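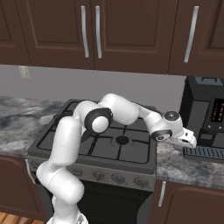

Before you pay for a kitchen arm, get out a tape measure. Drimidance sells its home service at $80 a month with a two-year term, and the sales page talks about coffee, burners and wiping down. It says very little about reach. My first question is where the arm goes while you cook. In the rendered kitchen, the arm comes up at the left and leans right over the gas stove to get its hand to the coffee machine, with the elbow and forearm above the cooktop. Fine in a simulation. I wouldn't want that path with a stockpot going underneath.

If you're still tempted, try these first.

Move the coffee machine. Put it on the same side as the base, so the arm never has to cross the burners. Costs nothing.

Mark the floor. Tape out the base and live with it for a week. Treasa Ó Néill did this in her galley kitchen and gave up after 2 days – she couldn't open the oven properly.

Ask for a trial in your own kitchen. A showroom demo tells you about the showroom. Pádraig McGrath asked for 70 cups of coffee with his own mugs, and the rep offered him a video.

Read the cleaning page. Milk splashes and fryer grease get into seams. The Moynihan plan includes wipe-downs but charges $38 a visit, and I couldn't find how often you need one.

Check who pays for the outlet. Mine would need an electrician, and the quote didn't mention it.

I haven't signed. A machine that makes coffee at the press of a button is already most of the way there, and I can manage the button. If they send a trial unit I'll add notes on noise.

Filed under: Kitchen Tips > Gadgets & Services
3 min read
© Torkomcombe Home Notes | Contact | Back to top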